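How a Robot Club Teaches an Arm to Fix a Computer

At the Eynon after-school robot club, students in grades five to eight are working on a project called Kutix. The goal is to get a robot arm to put parts into a desktop computer.

A robot arm has joints, a lot like your shoulder, elbow and wrist. Motors turn each joint. At the end is a gripper, which does the job of fingers. It can pinch a part, carry it and let go.

Your own hand is good at this kind of work. If a part gets stuck, you feel it and stop pushing. A robot has to be told how hard to push, and when to quit. 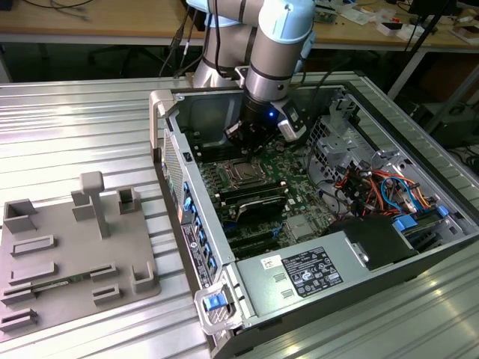

Memory modules are the hardest parts for the club so far. A memory module is a thin board that helps a computer keep track of what it is doing. It has to go into its slot straight. If it is tilted, even a little, it will not click into place.

The students write the steps as a list. Move over the slot. Go down slowly. Push. Let go. Then they run the list and watch what the arm does. One list may need 20 changes before it works — sometimes more. Every try goes in the club notebook, even the bad ones. Try number 621 is in there now.

The arm uses a camera too. Pictures from the camera help it find the slot if the computer has been moved.

The club will show Kutix at the Kondero school fair in March. Each team gets 10 minutes.

Words to know
Gripper: the part of a robot that holds things.
Joint: a place where the arm can bend or turn.
Motherboard: the big board inside a computer that other parts plug into.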